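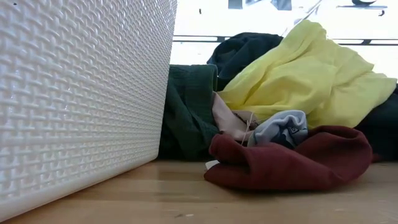

Section 2. Planning and Budgeting for a Vollorum Sorting Cell

Complete this section before placing an order. Arm mounts and camera brackets are made to the dimensions on your planning sheet and cannot be returned once drilled.

2.1 Setting the work area

1. Choose a flat, rigid table. Wood, steel and coated board are all acceptable. Glossy tops are allowed, but see the caution in 2.2.

2. Measure the clear area on the table with the basket in place. The standard Odton arm has a reach of 600 mm from the center of its base. The far rim of the basket must fall inside that reach.

3. Record the outside height of the basket, rim included. The gripper needs a clear path over the rim while carrying a hanging garment. If that path is blocked, order the tall mount.

4. Mark the drop zone for unsorted items. Garments may be left in a loose pile. They do not need to be laid flat or turned right side out.

Note: Baskets with a molded or woven pattern can be used. Solid walls hide items from a low camera, so plan for one overhead camera in addition to the side unit.

2.2 Lighting

5. Stand at the planned camera position and look across the table at the time of day the cell will run. If a window is behind the work area, add a blind to the budget.

Caution: Strong backlight reduces detection of thin, pale cloth. It also makes black and navy items hard to tell apart where they overlap. Exposure settings alone will not correct this.

2.3 Choosing a gripper

6. List the smallest and the thickest items you expect to sort. Use the Pal two-finger gripper for mixed loads that include socks. Use the Vernura wide gripper for towels and fleece only.

Note: Loose threads and tags can catch in the finger joints. Budget for one spare finger set per gripper.

2.4 Cost lines

Enter each item below on the planning sheet, even when the amount is zero.

Arm, mount and controller
Gripper and spare finger set
Cameras, brackets and cables
Blind or other light control
Table changes, including drilling and fixing
Site visit and operator training
Service kit, due every 3000 operating hours
Contingency

Allow 23 working days for delivery after the sheet is approved. Tall mounts ship separately - do not book installation until both parcels have arrived.

Send the finished sheet to Zuzana Sýkora in Applications. Quotes issued in June hold their price for six weeks. Changes to basket size or table height after approval require a new sheet.

Continue to Section 3, Unpacking.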